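**Lotton Robotics Club > Build logs > Laundry folding for the Hiltell student challenge**

**tansy_b** (original poster)
29 December 2019

Okay, winter break update, and it's a long one because I'm so happy with how this is going!

For anyone new: our team is entering the folding event at Hiltell with an arm that learns from demonstrations. We don't drive the arm to make the demos. We do the folding ourselves with the hand-held grippers (the Jamel ones, yellow fingers, wide lens) and the arm trains on what the grippers recorded. This month we moved out of the classroom and into a real bedroom, on a real bed, with clothes of every kind.
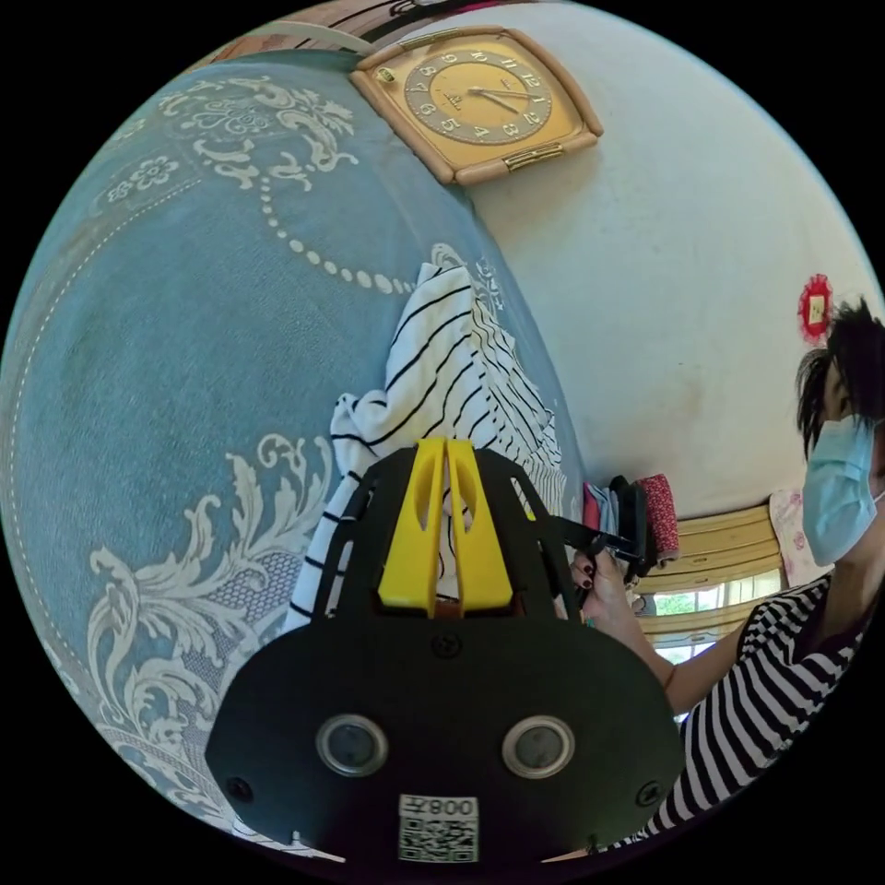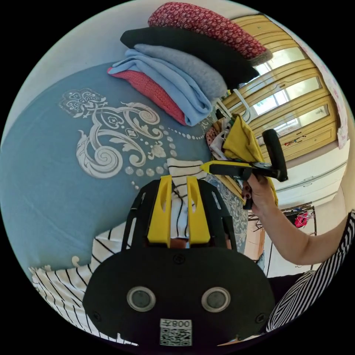
*Bedroom session, gripper's-eye view. The striped piece is between the fingers in the second one.*

Where we are: 950 demos recorded, 655 that passed our checks. Goal is 2,000 good ones before we freeze the training set. A demo is one garment from crumpled to folded and set on the stack, and shirts are going great. I can do a T-shirt with two grippers almost without thinking now, and it's weirdly relaxing once your thumbs learn it.

Things I'd love opinions on:

- Are we crazy to use a patterned bedspread?
- Should we keep fails where the person recovers, or toss them?
- Anybody got a trick for knits?

---

**gearhead_mo**

Love this. I've been trying to get our team out of the lab since October. Our folding table is plain white with a plain white wall behind it and the tracking drifts like crazy.

Re: the pattern, I'd keep it. All those scrolls and dots give the tracker something to hold on to. Same with the clock on the wall in your first one. Corners and numbers up high are gold when your hands are busy covering up half the view.

---

**pell_39**

Going to disagree with Mo. Tracking is only half the job. The policy still has to find the edge of a garment, and a white garment with black stripes on a blue spread with big white swirls is about as mean as it gets. I'd do the first few hundred on something plain, get a policy that folds one shirt, and add the hard backgrounds after that.

Also a mattress gives. The Hiltell rules say tabletop. You're teaching it to push down into something soft, and it's going to do that on a hard table and trip the force limit.

---

**gearhead_mo**

The rules say tabletop for round one. Round two is "household surface, revealed on the day." Last time they rolled out a couch!

---

**pell_39**

Fair, I forgot about the couch. I still think you have to get through round one to see it.

---

**tansy_b**

You're both right and it's kind of killing me, haha. Pell, the soft surface thing is a really good point and we hadn't talked about it at all. I checked with Othmane and he wants to split the rest: half on the bed, half on the dining table at his place, and tag every demo with the surface so we can train with and without.

On the pattern, we did a tiny test with the first batch. Tracking loss on the bed was way lower than in the classroom, so Mo gets that one. I have no numbers yet for finding edges.

---

**OthmaneAZ**

Othmane Abou Zeid here, same team, I do the training runs. Some details, since people always ask me by message:

Both grippers record the whole time, left and right. When one hand is only holding the cloth still, that recording stays in. I cut those parts out of the first batch and the arm forgot how to hold still, it just kept wandering off with the sleeve. Funny for maybe two runs.

The folded stack stays on the bed while we work, and that's on purpose. The arm has to learn to leave it alone.

---

**quillwort**

Question from a freshman, sorry if it's basic. Why is everything curved in the pictures? Do you flatten it before training?

---

**OthmaneAZ**

Not basic! It's a fisheye lens. We leave it curved. If you flatten it you lose the sides, and the sides are where you see the other hand coming in. In the second picture the other gripper is over on the right with the yellow cloth, and I want to keep that.

---

**quillwort**

Ohh okay. That makes sense. Can anyone come try the grippers in January or is it only the Hiltell team?

---

**tansy_b**

ANYONE. Please come. We need more hands, and I mean that in the data sense too, because right now most of the demos fold the way I fold. Bring a hoodie if you have one. We've got two hoodies total and I'm sick of both.

---

**emil.k**

Emil Kofler, I mentored the Semeniuk Cup team last season. Nice work, and a few notes.

Keep the recoveries. Toss the ones where the person gives up, keep the ones where they drop a corner and pick it up again. Our arm had never seen a dropped corner before the finals, and it folded air for the rest of the round.

For knits, pinch deeper and go slower on the lift. If the fingers only catch the top layer, the sweater stretches and the back stays on the bed. We put thin rubber on the fingertips and that helped a lot with cotton, less with wool.

655 out of 950 is a normal pass rate for a first month. I'd look at why the others failed before recording more, though. In our case most of them came from one gripper with a loose screw.

---

**pell_39**

Agree on looking at the fails first. Not sure I agree on keeping every recovery. If a third of your demos have a drop in them, you're teaching it to drop.

---

**emil.k**

We kept ours to 8 percent of the set. Past that it did start to get sloppy, so you have a point.

---

**tansy_b**

Emil, I just went and checked, and the left gripper has way more fails than the right. WAY more. Getting the screwdriver.

Table session is next, and I'll post the failure breakdown in this thread once Othmane has the surface tags in. Quillwort, message me your hoodie size, I want a small one.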